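Picking a bottle off a roller conveyor: which finger should go in first?
Posted in Home and Workshop Robotics, April 13, 2022

Marlies Schnyder

I'm one of a small group at a shared workshop in Surkley. We are putting together a two-armed sorter that takes bottles off a roller conveyor and drops them in a bin. The real frame is half welded, so for now all of the work is in simulation.

The conveyor part behaves. Picking does not. The bottles lie on their sides and each arm has a plain two-finger gripper. If I bring the right hand down near the cap, the bottle rolls away as soon as a finger touches it. Out of 38 tries last night I got 27 clean picks, and most of the bad ones went the same way.

The layout has one conveyor crossing over the others at an angle, with the robot reaching across it. I have kept the rails and the posts in the model as they limit where the elbows can go.

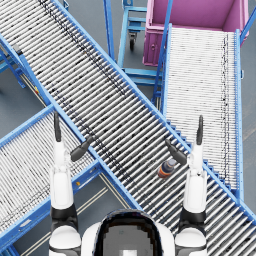
What I have tried so far

Slowing the approach helped a bit. Closing the gripper faster made it worse. I also raised the friction on the finger pads, but I don't want to set it so high that the real pads can't match it. The conveyor is stopped during the pick.

Should I be changing the angle of the hand, or using the left arm to hold the bottle still? And does the pink bin need to come closer? It is a long reach at the moment.

Fanni Kun

Change the angle first. A bottle on its side rolls one way and hardly moves the other, so you want one finger on each side of the body, and both should touch at the same moment. Work out which way the bottle is pointing, turn the wrist to match, then come straight down. Stop 2 mm above the rollers or the tips will catch in the gaps.

Aim for the middle of the body, well away from the cap. If you grip at the cap end the heavy end swings down when you lift, and you lose it on the way to the bin.

I would leave the left arm out of it until one arm works. We had two arms sharing a job on the Brumis build in February and spent most of our time stopping them from hitting each other.

Also check how your rollers are modelled. If they turn freely when the conveyor is stopped, the bottle will creep whatever you do. Lock them for the pick.

dumlao

had the same thing, it was the friction for me. turn it up

Marlies Schnyder

Thanks both. The rollers were free. I have locked them and will do the wrist angle next. Leaving the bin where it is for now.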